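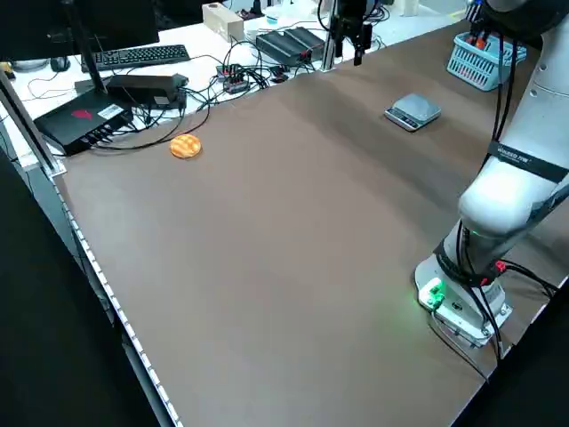 Turstead, December 7, 2025

Call for participants: reviewers for the Gitinov bench rules

We are looking for people to read, test and argue with a draft set of rules for small robot arms that work on tabletops. The draft is called Gitinov. It runs to 97 clauses, and I doubt we need half of them.

Most of the good practice documents I have been handed over the years were written a long way from a bench. They say "adequate clearance" and leave you to guess. They ask for a risk assessment and then accept one copied from the last job. A task as plain as picking up a cookie and putting it on a scale can pass every line on the form while the cabling behind the arm gets no mention at all.

What you would do: take 12 clauses, apply each one to a real work cell, and write down where it helped, where it was vague, and where two sensible people would read it differently. Expect to spend a few hours a week through the end of the review. Two sessions are held at the Trumeo workshop in Turstead. The rest you do at your own bench.

Who should apply: anyone who sets up, runs or repairs arms of this size. Technicians are very welcome. If your only contact with robots is through slides, this is probably a poor fit. If you think written rules are mostly paper, please apply anyway.

Pay is $600 for a full review, or $400 if you can't attend the sessions. You get paid even if your verdict is "scrap it." Vendors may take part but must say so, and their comments will be marked.

We can't promise that the final text will follow your advice. We do promise to publish every objection next to the clause it concerns, with our answer.

To apply, send one page on a rule you have had to follow that made no sense, and what you did about it. No résumé needed. Write to Kyung-tae Yang, Gitinov review, Trumeo, Turstead.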